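Notas del ponente — Grisen 2, cámara compacta de película instantánea
Despina Golob, 2020-08-16

Diapositiva 1. Presentar el modelo y el alcance: formato, exposición y expulsión. El precio queda para la sesión comercial.

Diapositiva 2. Formato. La Grisen 2 conserva el cartucho Flalberg del modelo anterior. Cambia el rodillo de expulsión, ahora con doble apoyo, y el reparto del revelador en los bordes mejora. Cuerpo de 166 mm de ancho. Recordar que los cartuchos antiguos siguen siendo compatibles.

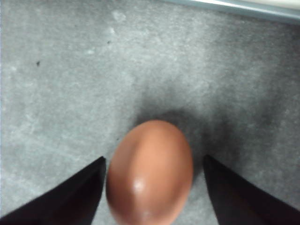

Foto: archivo Clidport

Diapositiva 3. Exposición. El fotómetro mide en 3 zonas y da prioridad a la central. Con fondos muy claros tiende a subexponer; conviene corregir con el dial antes de disparar. La película tiene poca latitud y las altas luces no se recuperan. Pasar rápido por la curva de respuesta, está en el dosier.

Diapositiva 4. Flash. Se puede desactivar, cosa que el primer modelo no permitía. A corta distancia reduce potencia de forma automática — mencionar el difusor opcional de Bozkurt.
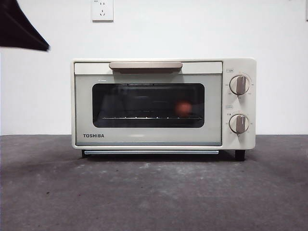

¿Se puede usar la cámara sin la aplicación?
Todas las funciones de disparo están en el cuerpo. La aplicación solo sirve para actualizar el firmware y ajustar el temporizador.

Diapositiva 5. Pruebas internas. Se dispararon 69 cartuchos desde febrero, con el mismo lote de película. Los fallos de expulsión se concentraron en las unidades de preserie con el rodillo antiguo. Si preguntan por temperaturas bajas, remitir al anexo: el tiempo de revelado se alarga y los tonos viran al azul.
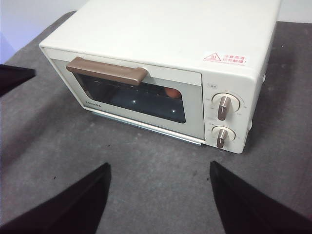

El viraje se reduce guardando la copia en un bolsillo interior durante el revelado. No agitarla ni doblarla.

Diapositiva 6. Disponibilidad. Primero en Clidport, después en el resto de distribuidores. Dejar la tabla de accesorios en pantalla durante el turno de preguntas.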